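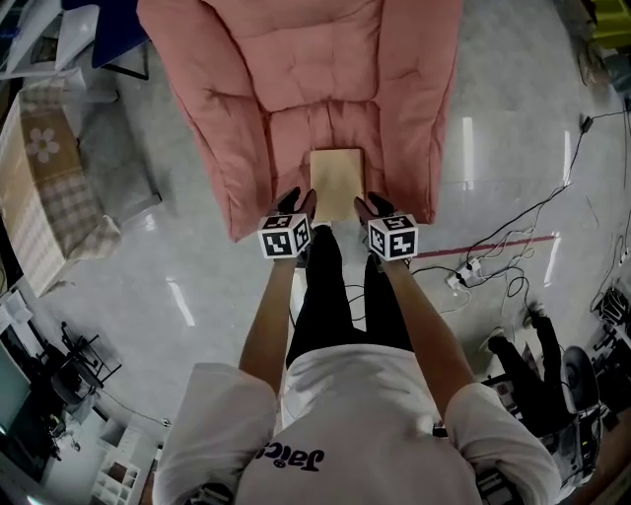
How often should the cabin air filter in a Brinmont crossover be replaced?

Replace the filter once every October, or sooner if airflow from the vents becomes weak.

Replacing the filter

Switch off the ignition and empty the glove box. Press both side walls inward until the stops clear the dashboard, then lower the box fully.

Release the 2 clips on the filter cover and slide the old filter out. Note the direction of the airflow arrow. Insert the new filter, part number 837, with its arrow facing the same way. Refit the cover and raise the glove box until it latches.

Run the fan at its highest setting and check for rattling. Owners who hear noise should contact the Clurkach service desk, extension 41.

Procedure reviewed by Danai Katsaros, Friday, March 9, 2018.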